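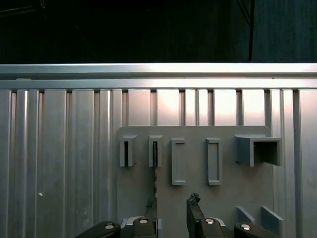
Category: Inland Shipping > Shore Power and Ports

Tuesday, September 14, 2021
Subject: Re: Shore power at Flesbridge, second berth

Dear list members,

Thank you for the quick answer. I put my reply under the quoted part.

> We are told that the barge Bumen must turn off her generators in
> Flesbridge from October. Is the connection at the second berth
> already approved? And who pays when the ship stays only one night?
> Fenier office

The connection is approved, but only for ships which take up to 1347 kWh per stay. For larger use you must write to the harbor office 3 days before arrival. The permit number is 3703 and you should put it on every request, otherwise the form comes back to you.

About the payment: the ship pays for the energy and the berth operator pays for the connection work. For one night it is the same rule. In our company we had a different understanding in spring, and we paid two times for the same call. We are still waiting for the refund of 1906 euros.

One more point. The cable at the second berth is shorter than at the first one. If the socket of Bumen is on the port side, please ask to lie with the bow upstream. Our captain did not know this and he had to turn the ship in the evening, with much wind.

Does somebody have experience with the new tariff for empty barges? I have read the text several times and I do not understand if waiting time is included.

With kind regards,
Operations desk, Vasiliu

Back to top | Contact the list owner | Unsubscribe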